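How to write a plot summary for the Flendura film wiki

Quick guide for new editors. Wrote this fast between other things so bear with me.

Before you start

Watch the movie. All of it, credits too. If you saw it five years ago, watch it again. Half the bad summaries we get are from memory and they mix up the sequel with the first one.

Keep a notepad going. Only write down who, where, what changes. Skip the jokes and the fight moves.

Step 1. One sentence first

Who is the lead, what do they want, what's in the way. Say you're doing Flurnanmont, the one with the flooded mine. "A mine inspector goes back to her hometown to close the last shaft and finds that her brother is still working it at night." Done. Everything else hangs on that.

If you can't get it into one sentence you probably picked the wrong lead. Try again with the other one.

Step 2. Break it in three

Setup, the mess, the ending. Leave a blank line between. Aim for 100 words on the setup and no more. Most people write 400 words on the first ten minutes and then rush the rest. Don't.

Present tense the whole way. "She opens the gate," not "she opened the gate." Flashbacks too, just say it's a flashback.

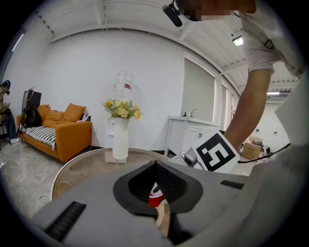
Step 3. Names

Character name first, actor in brackets, once only. After that just the character. If someone never gets a name use their job. The driver. The nurse. Don't make up a name from the credits if your not sure it's the same person.

Step 4. Spoilers

Yes, include the ending. It's a summary, not a trailer. The spoiler tag goes on top of the page automaticly, you don't have to add one.

Short teaser for the front page is separate. Two lines, stop before the twist.

Step 5. Cut it

Read it out loud. Cut any line where the story works fine without it. Usual suspects:

"Meanwhile" at the start of everything
what the weather is doing
your opinion (goes in the review tab)
side characters who show up once

My first draft for Nuditz was 1326 words. Final was under 600 and I still think the diner part is too long.

Step 6. Check and post

Check the order of events. Skim the movie again at double speed if you have to, takes some 60 minutes for a normal length one. Check spelling of place names. Then paste as plain text into the Plot box, hit Preview, hit Save. If you paste straight from a word processor the quote marks come out as junk.

Series and remakes

Each movie gets its own page. Ellis has the 80s version and the remake, same title, so put the year after it in the page name. Link them at the bottom under See also. Don't copy the old plot into the new page, they changed the ending.

Questions go on the talk page for the movie, not in my inbox please.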